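Pridthorpe Shared Workshop Forum
Board: Rules and Good Practice
Topic: Draft bench rule 3, table layout before an arm is enabled

bench_secretary
Members are invited to comment on draft rule 3, which will replace the wording adopted in February. The proposed text reads as follows.

"Before the arm is enabled, the operator shall confirm that the table holds only the objects named on the session sheet, that each object can be grasped without touching its neighbour, and that the open gripper is not above any object. The operator shall sign the sheet before motion begins."

Comments will be accepted until Sun 14 March. Please keep replies to the wording of the rule. Matters of room booking belong on the other board.

grekham_lab2
Our group supports the draft in general. We ask that "can be grasped without touching its neighbour" be replaced by a stated distance. An operator who is new to the bench cannot be expected to judge clearance by eye, and two operators may sign the same sheet in good faith while holding different views of what is acceptable.

OldLathe
I do not agree with a stated distance. The correct gap depends upon the gripper, and the benches do not all carry the same one. A figure that is generous for narrow fingers will be too small for a wide bracket. The draft puts the duty on the person who can see the table, and that is where it should stay.

grekham_lab2
The duty would remain with the operator in either case. A minimum distance does not prevent anyone from leaving more. At present we have sheets returned with the words "spacing fine" and nothing further, and these are of no use when a fault is reviewed.

tern_and_plover
May I ask whether the rule is meant to cover soft goods and toy items? Kwiatkowski sheets list a good deal of play food, and some of our members take the view that nothing on such a table can be damaged, so that the check may be left out.

bench_secretary
The rule applies to every session, whatever is on the table. The check protects the gripper and the mounting as well as the objects. A finger driven down on to a hard plastic toy is still a fault and must be entered in the log.

OldLathe
I would add that cloth should be mentioned. A felt cover can ruck up when an object is pushed across it, and the layout that was signed for is then no longer the layout on the table. I suggest: "Where a cloth is used, it shall be smoothed before the objects are set out."

sumach_bench
We have worked to a very similar rule on the Sumach benches and can report on how it reads in practice. Our sheet asks for the objects by plain name, so a typical entry would be: cup, small packet, mango, aubergine, waffle piece. The operator then records that the gripper is open, empty and above bare cloth. 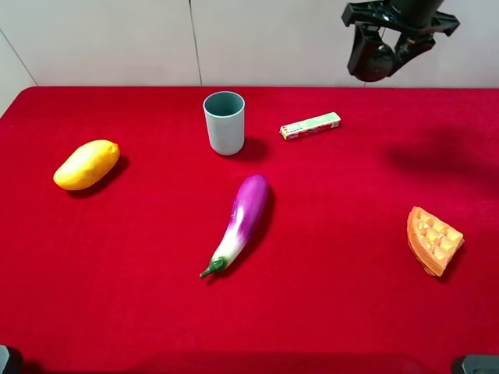
We found that plain names matter more than we had expected. Earlier sheets used stock codes, and operators copied the code from the previous session without looking at the table. We would therefore ask that the words "named on the session sheet" be extended to "named in plain words on the session sheet". On the question of distance we side with OldLathe. We tried a fixed figure and withdrew it, as it was met on paper and ignored for tall objects, where the risk comes from the side of the bracket and the gap at table level says very little.

grekham_lab2
The point about tall objects is accepted. We would be content with a distance set separately for each bench and shown on its own card. We maintain our objection to leaving the matter wholly to judgement.

tern_and_plover
A card for each bench seems workable. Who would be responsible for keeping it up to date when a gripper is changed?

OldLathe
Whoever changes the gripper. The arm should stay disabled until the card has been replaced. I remain doubtful about the figure itself, but I will not oppose a card.

bench_secretary
The following changes will be carried into the second draft: plain names on the session sheet, and the sentence on smoothing the cloth. The bench card will be put forward as a separate clause so that it may be accepted or refused without delaying the remainder. Grekham and Sumach are asked to send suggested wording for that clause by private message.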